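# Skidport grip-loss fault

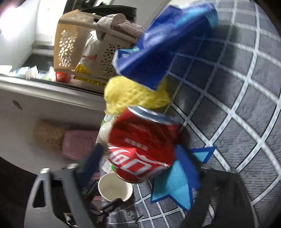

*A hand-held gripper closed on a soda can, with household litter around it.*

The **Skidport grip-loss fault** is the usual name for a failure in litter-picking grippers built on the Skidport finger design, in which the control software reported a firm hold on an object that was slipping or had already been dropped. It affected the hand-held version of the tool, used to record demonstrations, and the arm-mounted version sold by Bavero. The fault is generally described as fixed. How completely it was fixed is disputed.

## Background

Skidport grippers use two large curved fingers driven by a linkage at the base. The design was meant for tidying floors in homes, where a machine has to deal with cans, paper cups, bags and soft packaging lying close together. Bavero promoted it as able to handle "anything a person would pick up with one hand," a claim for which it published no test list.

The gripper had no touch sensors. Software called Fakir worked out whether an object was held from two signals, the motor current and the distance between the fingers. If the fingers stopped before closing fully and the current rose, Fakir recorded a grip.

## The fault

Thin-walled objects gave misleading signals. A beverage can resisted at first and then dented, so the fingers moved inward while the current stayed high. Fakir read the first resistance as a completed grip and did not check again until the release command. A can that slid out during the lift was still logged as held.

In the arm-mounted version this caused a second problem. Believing it had a load, the arm carried out its full transfer move at loaded speed, and on release it opened its fingers wide over the bin. Dropped cans that still contained liquid were left on the floor, and the next pass sometimes pushed them under furniture.

The opposite error was also reported. Foam fruit netting and thin plastic bags offered so little resistance that the software recorded a miss and closed again, harder. If a can lay under the netting, it was crushed. Torn aluminum has sharp edges, and it was this part of the fault that led to its being treated as a safety matter.

## Discovery

The mismatch was noticed by Thilini Thambiah, a test engineer, who compared Fakir's logs with wrist video from 1502 recorded picks. In 63 of them the log showed a successful grip and the video showed the object falling. Bavero had until then given its drop rate as "negligible."

Her report has been quoted by both sides. Bavero pointed out that the overall rate was low. Critics answered that the picks included many rigid objects, such as small bottles, which hardly ever slipped, and that the average hid a much worse result for cans. The report did not break the drops down by object, so neither reading can be confirmed from it.

## Response

Bavero's first statement, issued in June, blamed worn finger pads and advised owners to replace them. No evidence was given that pad wear played a part, and the advice was dropped without comment from later versions of the manual.

A software update followed. It made three changes:

- the finger distance is checked throughout the lift
- closing force is capped after a recorded miss
- the arm stops and waits if the distance changes by more than 2 mm during transfer

Owners who had bought the arm-mounted version received the update automatically. The hand-held tool had to be updated by cable, and it is not known how many were.

## Assessment

Edin Kos, who reviewed the update for the testing firm Esow, found that it caught most slips but produced false stops with soft objects, which change shape in the fingers without being dropped. He also criticized the trial behind Bavero's claim that the fault was "eliminated." It used 8 cans, all of them empty and undented, standing upright on a hard floor. Cans in real rooms are often creased before the gripper reaches them, and many lie on rugs or against other litter.

Kos recommended a touch sensor in at least one finger. Bavero said this would be considered for a future model and has announced nothing further.

There is also the question of older demonstration data. Recordings made before the update carry the original grip labels, including the wrong ones, and control programs trained on them may have learned to treat a lost can as a held one. Bavero has said the effect is small. It has not released the figures on which that statement rests.

## See also

- Slip detection
- Force limiting
- Parallel and curved-finger grippers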